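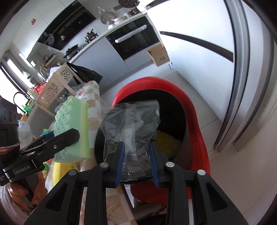

How long does it take to clear out a kitchen that one family has used for forty years?

Longer than you'd like, and the drawers are what eat up the time. A big room with a stove and a table in it can be packed by lunch. One drawer full of rubber bands, birthday candles and takeout menus can keep a grown woman on a stool until dark.

She has been helping people empty their parents' houses since she retired from the front desk at a dental office, and she started with her own mother's place on Gautier Street. We met at her house in Drundari at 10 in the morning, and by the time I looked up from my notes the coffee had been refilled three times and a coffee cake had mostly disappeared.

"I charged my first customers nothing," she told me. "They were two sisters from church who weren't speaking, and I figured if I sat between them they'd have to pass things through me. And they did! By the second afternoon they were laughing about a gravy boat."

She is a great believer in starting with the trash, the plain kind that needs no discussion: expired spice jars, dried-out sponges, the little packets that come tucked into things. It warms people up, she says, and gets their hands moving before anybody has to make up their mind about the good china.

"You don't begin with the recipe box. Oh, please don't begin with the recipe box. I had a man open his mother's recipe box at nine in the morning and we were done for the day. I made him a grilled cheese and sent him home."

Her own mother's recipe box lives on the windowsill now, next to a pot of chives. I asked whether I could look, and she had it open before I'd finished asking. There are 15 different cards for the same walnut cookie, each with the sugar crossed out and changed — a whole long argument her mother seems to have had with herself, in blue ink and then in pencil and then in blue ink again.

Cookbooks are harder to place. The worst case she can remember was a farmhouse out past Zololmont, where a retired home economics teacher had kept every food magazine that ever came to the door. The family wanted a number for the library that was thinking of taking them, so she sat on an upturned crate and counted.

"It came to 2,666. I wrote it on my arm because I'd lost my paper. The library took 10 of them, bless their hearts."

What happened to the rest? She laughed and cut me another slice. A good many went to an art teacher for collages, and some of the Christmas issues are in her hall closet, where her husband has been told they are only visiting.

She does worry about what gets thrown out too quickly. Families fly in with two days and a rented dumpster, and she understands that, she really does, people have jobs. But she asks each of them to fill one shoebox before the dumpster arrives, and to put in it whatever they'd reach for without thinking.

"It's never the silver. It's the potato peeler. It's the spoon with the burned handle. My brother took the timer shaped like an egg, and it doesn't even ring anymore."

And what did she take?

"The step stool," she said, and pointed down. I'd had my bag on it the whole time.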